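The Patient Work of Teaching by Hand
By Ross Pringle
Mar 24, 2026

The first thing a new operator learns at Handow is how to wait. The arms follow the operator's own arms with a short lag, and anyone who hurries ends up chasing a movement that has already been made. Trainees spend their first morning reaching for nothing. They raise a hand, watch the robot raise its hand, and lower it again.

Handow is a small company on the upper floor of an office block. It records people doing ordinary handling work through robots, then uses the recordings to train software that is meant to do the same work alone. Its largest customer is Prasertsri, a packing firm that wants a robot able to sort and bag mixed goods. Bags are the hard part. A box has the same shape every time it is picked up, and a bag does not.

There are two ways of showing a robot what to do here. In the first, the operator stands beside the arm with its motors slackened, takes hold of it and moves it through the task. The staff call this walking the arm. It is good for slow movements and for setting the start and end of a reach. It is poor for anything that needs fingers, as a person pushing on a forearm can't also tell five joints where to close.

The second way is remote control. The operator wears a pair of gloves and sits at a desk with a screen that carries the wrist camera's view. The software, which Handow licenses under the name Umulel, turns the bend of each finger into a target for the matching finger on the robot. The match is never exact. Human fingers spread and roll in ways the metal linkages don't, and new operators have to find out which of their own habits the hand can copy.
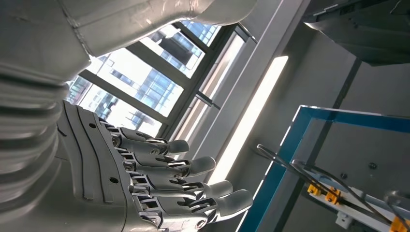 How long does it take to teach a robot one task this way?
For the bagging task, the team recorded 1143 demonstrations, and 66 of those were thrown out before training.

The ones thrown out were mostly cases where the operator stopped to think. A person who pauses over a bag is deciding something, but the recording holds only a still hand. Train on enough of those and the robot learns to stop too, for no reason anyone can trace. Operators are told to make up their minds before they press the pedal that starts a recording, and to let go of the pedal if they change them.

Fumbles are treated differently. If a grip slips and the operator recovers, the recording stays. The early sets were all clean, and a robot trained on them had no idea what to do after a miss. It would carry on through the rest of the task holding nothing. The later sets have plenty of second tries in them, and the reviewers mark where each one begins.

Sessions last 14 minutes, followed by a break. Handow tried longer ones and found that the reaches got shorter and lazier toward the end. An operator doesn't notice this happening. It shows up in the plots, where the path of the wrist sags a little more with each run.

The view from the wrist takes getting used to. The camera rides with the arm, so when the wrist turns, the whole room turns on the screen. Windows tilt, the ceiling slides past, and the arm itself can block half of what the operator wants to see. Some people feel ill on the first day. Most learn to keep their eyes on the fingertips and let the rest go by.

Sunlight is another matter. By a big window, the same reach can be recorded in shade and in full glare, and a thin plastic bag changes a great deal between the two. Handow could draw the blinds. It has chosen to leave them open, on the grounds that a packing hall has windows as well – and that a robot taught in steady light tends to fail in any other kind.

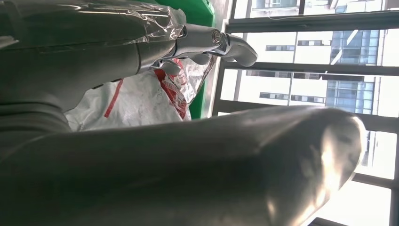
From the desk to the floor

A trained model gets its first trial on the same arms that were used to record it. An operator sits with gloves on and takes over when the robot goes wrong, and those corrections are saved and added to the next round of training. The bagging model has been through 6 of these rounds. The gains were large in the first few and smaller since.

What remains is mostly the handles. A person opens a bag without looking, by feel, rubbing two layers apart between finger and thumb. The gloves don't send touch back to the wearer, so operators do it by eye, and the robot has learned to do it by eye too. It is slow. Pokent, a second firm that makes fingertip sensors, is due to deliver a test set in April, and the team will have to record part of the task again once it is fitted.

Until then the gloves go on each morning at the usual time, and the recordings are reviewed in the afternoon.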